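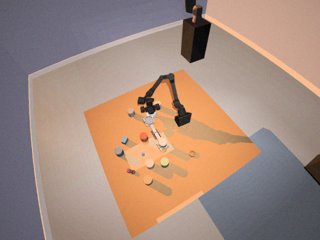 Gil-soo Ahn wrote in to say that I had been far too kind to the express, and that anyone who takes it from Listow to Akmont deserves the view they get, which is the back of a sound wall and then a parking garage. The slow bus, according to Gil-soo, is the only way to make the trip, and I was told to try it before I wrote another word on the subject of getting around without a car.

Well, I did try it! I had meant to spend this month's item on bicycle storage (it will keep, and thank you to everyone who sent measurements of their hallways), but I have now ridden the number 40 from one end to the other and back again, and I would much rather tell you how that went.

For those who have only ever seen it go by, the 40 leaves from the stand behind the Listow post office and wanders its way to Akmont by way of Lindholm, the river road, and a good many streets I did not know existed. The express covers the trip in 35 minutes. The 40 takes an hour and 20, and that is on a good day with no one looking for change at the bottom of a bag. I packed a cheese sandwich and a paperback and never opened the paperback.

The first stretch is all schools and corner groceries, and people get on and off so quickly that you hardly have time to wonder where they are headed. After Lindholm things calm down. The bus climbs up behind the old brickyard, and if you sit on the right-hand side going out you get the whole river laid out below you for a minute or two, with the allotments running down to it. I had lived in Listow for 11 years and had never seen the allotments from above. Somebody down there grows sunflowers along an entire fence – I had to turn all the way around in my seat to keep looking at them.
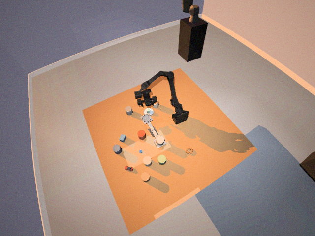
Then comes the part that the timetable simply calls "Herkora Loop," where the bus leaves the main road, goes up one side of the village of Herkora, turns around by the chapel, and comes down the other side. I had been warned that this was the dull part. I liked it very much. The driver switched off the engine for a few minutes at the top, as the schedule asks, and two women who had been talking since Lindholm kept right on talking in the quiet, so that all of us learned quite a lot about a cousin's kitchen floor. Nobody seemed to mind, least of all the two women.

I got off there on the way back, which I would recommend if you have the afternoon. There is a bench by the chapel wall, in the shade after lunchtime, and a bakery that closes at three and sells a very good seeded roll. The next bus comes an hour later. I know an hour sounds like a long time to be stuck in Herkora, but I walked down to the footbridge and back, ate the roll, wrote two postcards I had owed people since January, and very nearly missed my ride home.

A few practical things, as several of you always ask. The fare is the same as on the express, and your transfer is good in both directions as long as you are back on board before it runs out. The day pass is the better bargain if you plan to hop off more than once. Strollers go in the space by the middle door, and there is room for two if both parents are patient. The seats over the rear wheels are warm in winter and really too warm at this time of year, so sit forward. There is no restroom anywhere between Lindholm and Akmont, and I will say no more than that.

If you do want to sit on the river side coming home, it is the left, and those seats fill up at the Akmont stand well before the driver opens the front door for the second time. I lost mine to a man with a very large fern. He held it on his lap the whole way, with one hand spread over the top whenever we went around a corner, and he got off at the brickyard looking pleased with the pair of them.

I should add that Valter Hellström takes the other side of this argument, and has done so with me over two separate cups of coffee. Valter's feeling is that a slow bus is lovely for those of us with a free Tuesday and a sandwich, and much less lovely if you have to be at work by eight, and that every minute of charm is a minute that somebody had to get up earlier. I think that is a fair point and I have not found a good answer to it. Perhaps the answer is only that both buses ought to run, and that the slow one ought to run a little later in the evening than it does now (the last one out of Akmont leaves at ten past seven, before most people have finished supper).

The transit office is taking comments on the new winter timetable until 28th August, and there is a paper form at the library desk if you would rather not do it on the computer. I filled mine out on the bus, so you will have to forgive the handwriting. I asked for a later evening run and for a second bench at Herkora, on the sunny side, for the colder months.

Bicycle storage next time, I promise, and please do keep sending those hallways.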